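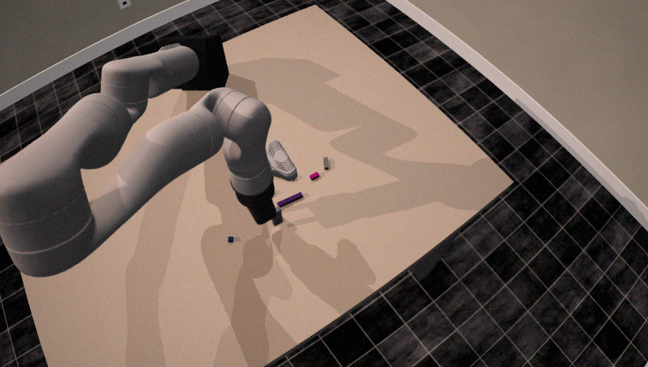
Community > Windows > Updates and Recovery

Feature update downloads to 100%, then rolls back with no error code

Reijo Kemppainen

I look after the desktops at a small office, all on Windows 10, most of them bought in the same batch. The feature update installs without trouble on all but five of them. Those five download it, restart, get partway through "Working on updates", restart again and then show "Undoing changes made to your computer". After sign-in everything is back on the old version and Update history just says "Failed to install".

What I have tried so far:

Windows Update troubleshooter (found nothing)
sfc /scannow and DISM /Online /Cleanup-Image /RestoreHealth, both clean
Stopping the update service and emptying SoftwareDistribution
Running the upgrade from a mounted ISO instead of Windows Update - same rollback at the same point

Free space on C: is 284 GB on the machine I am testing with, so it is not that. The label printer software from Ikonen is on all of the desktops, including the ones that updated fine. The only third-party security product is Gidside, also on all of them. BIOS versions match.

Is there a log that says what the installer objected to? I would like to avoid a clean install.

Kurkside

Had this on my laptop. Unplug all USB devices and try again, mine went through the second time. If it doesn't work just reinstall, it's quicker than reading logs.

Dandivport

There is a log. After a rollback, look in C:\$WINDOWS.~BT\Sources\Panther for setuperr.log and setupact.log, and in the Rollback folder next to it. The folders are hidden, so turn on hidden items and protected operating system files in Explorer first. Copy them somewhere else before you retry, as the next attempt can replace them.

Microsoft's SetupDiag tool will read those logs for you. Run it from an elevated prompt on one of the failing machines and open the results file it writes. It matches the logs against known failure rules and usually names the phase and, if a driver is involved, the .inf file.

Since the ISO fails at the same point, I would check the System Reserved or EFI partition next. Free space on C: has no bearing on it. Desktops imaged from an older disk often have a 100 MB partition, and font files or firmware backups can fill it. Disk Management shows the size but not always the free space - for that, assign a letter with mountvol S: /S from an elevated prompt and run dir S:\ to see what is left. Remove the letter afterward with mountvol S: /D. Don't delete anything in there until you know what it is.

If the partition has room, run pnputil /enum-drivers on a good machine and a bad one and compare the two lists. In our case the difference was an old storage filter driver left behind by backup software that had been uninstalled long before. It showed up on 4 machines and on none of the ones that updated. Removing the package with pnputil /delete-driver and restarting was enough, and the update installed on the next try. Take a full backup before removing any storage driver.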